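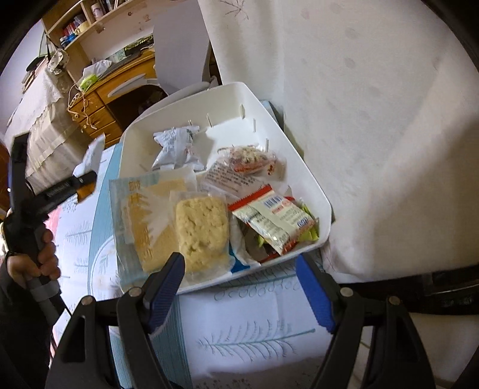
Packaged snacks on a white tray

Wandalley Zipline Park – we are looking for seasonal guides

Posted: 2018-12-18

Wandalley Zipline Park is in the hills over the town of Grerkska. We have 10 lines, a canyon swing and a small café at the landing station. For the coming season we search for four guides to join our team on the platforms.

Your work will be to fit the harnesses, give the safety talk, send the guests from the platform and receive them on the other side. You will also check the ropes and pulleys every morning before opening and write the results in the log book. Some guests are very afraid when they see the first line. We need people who can speak with them calmly and who never push anybody to jump.

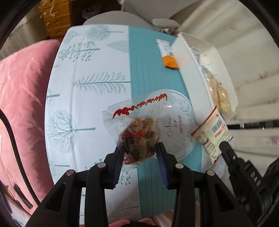 Experience on ropes is welcome but we do not require it. All new guides take the Drasel platform course, which we pay in full. The course takes 60 hours and ends with a practical rescue test. You must be at least 18 years old, feel well at heights and be able to carry around 15 kilos uphill. You should speak good English – a second language is a big plus.

We offer a fixed monthly salary, a shared room in the staff house at Patwary, lunch on working days and free rides for your family outside of the busy hours. Please note that the road to Patwary has no bus in the evening.

To apply, send us a short letter and your CV by e-mail, or leave them at the ticket desk. Write also from which date you can start. We answer to every application, but during the holidays in December it can take a little longer.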